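Skelonton Wooden Dish Rack, small size
Reviewed after one winter of daily use

I bought this rack in December to replace a wire one that had started leaving rust marks on the counter. It cost 36 dollars from Reston, and shipping took 5 days. It arrived in one piece, so there was nothing to assemble and no bag of screws to lose.

The design is simple. Plates stand on edge between wooden supports, and there is no tray underneath. If you want to drain wet dishes on it you need a towel or a mat. I towel my plates first and use the rack mostly for storage, next to the other things that live on the table: the mug tree, a wicker basket for corn or fruit, and whatever else has not been put away.

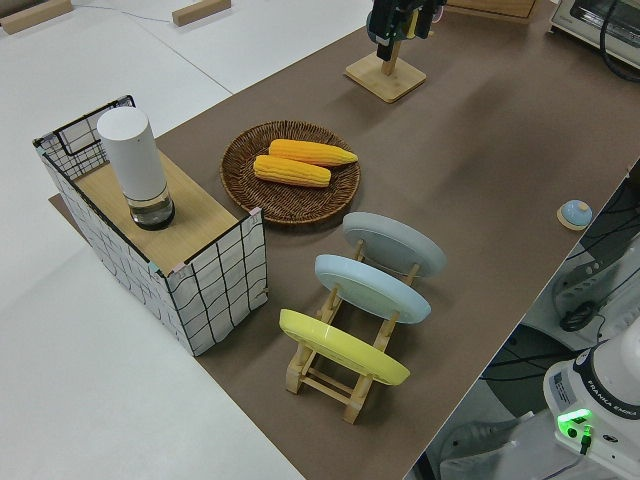
Three plates is a comfortable load. I tried a fourth of the same kind and it went in, but the plates touched each other and I stopped doing it. Ordinary dinner plates stand steady. Deep pasta bowls do not. Mine leaned forward and I had to take them out. Saucers are small enough to slip between the supports, and the rack is no use for them at all.

The wood came unfinished, or close to it. It felt a little rough on two of the pegs and I went over those with fine sandpaper, which took a few minutes. After that I rubbed in some Habte board oil. The color got slightly darker and water now beads on it. I have seen no mold or cracking, though my kitchen is dry in winter and I can't say how it would do in a damp one.

The weight may matter to some people. Mine came to 206 grams on the kitchen scale. Empty, it slides if you bump it. With plates in it, it stays where it is. I would have liked rubber feet. A strip of shelf liner under the base does the same job.
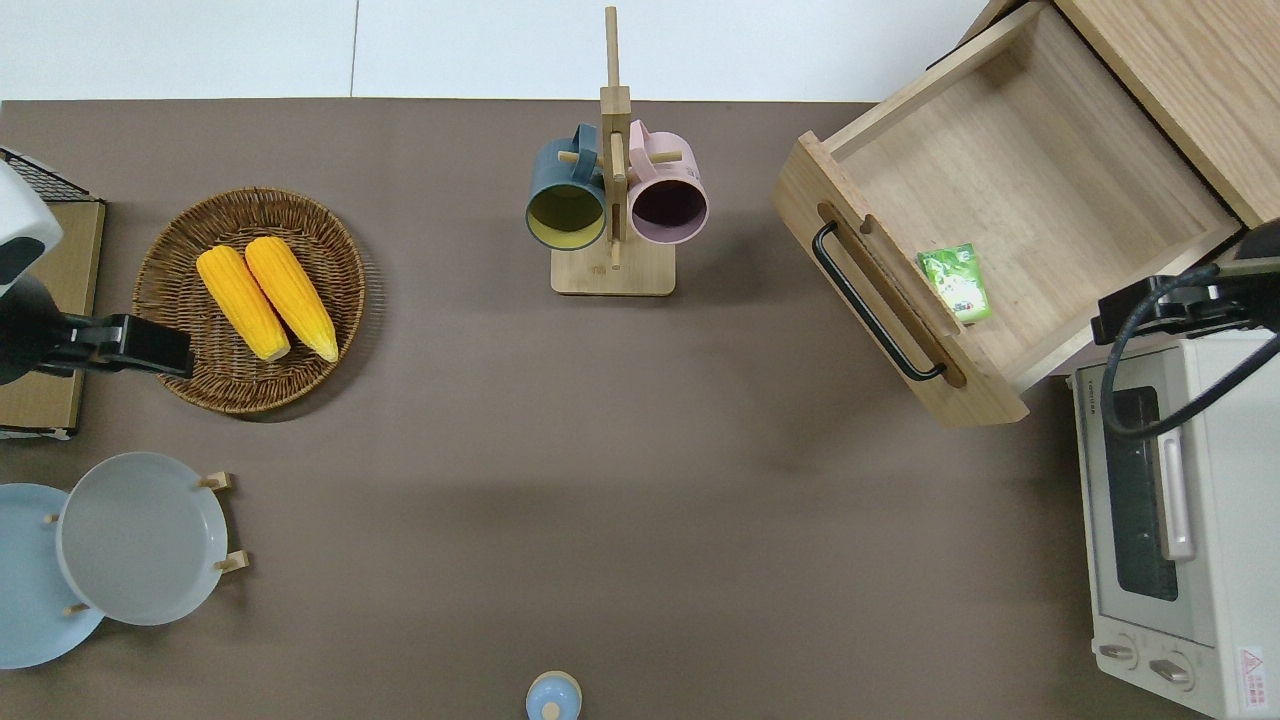

Tsion Gidey wrote in to disagree about the feet. She has had the same rack for longer and says rubber would trap water against the wood, and that her old Deltach rack went black underneath for that reason. Her advice is to stand it on a cloth and turn it over once a week to let the bottom air out. She also keeps hers well back from the stove.

I have started turning mine over too. It is easy enough to do when the plates are out for dinner.

As for the price, Deltach sells a metal rack for 40 dollars that holds more and comes with a drip tray. If you wash by hand for a family, get that one. For one or two people who want a few plates within reach, the wooden rack is enough, and it takes up less of the table. 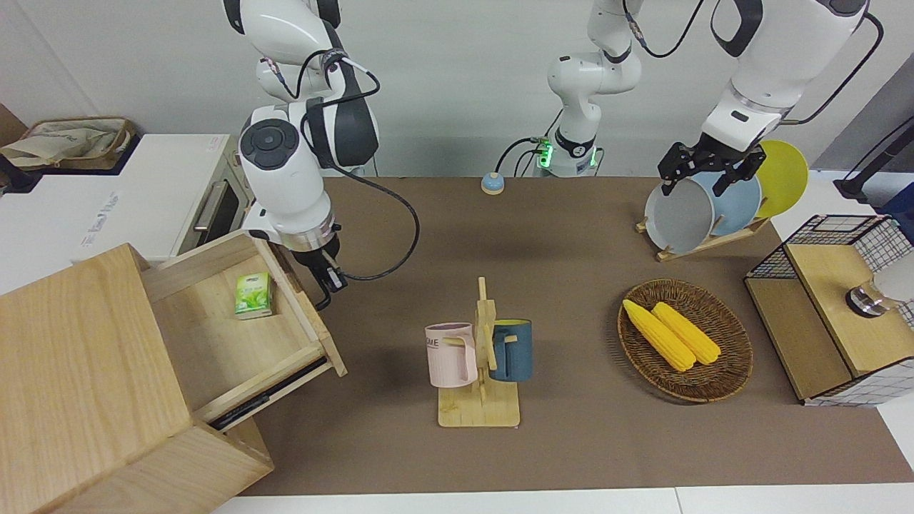 Dish rack with three plates, mug tree in front.

Good: no assembly, steady when loaded, easy to sand and oil.
Bad: no drip tray, slides when empty, wrong shape for bowls and saucers.
Would I buy it again: yes, at the same price.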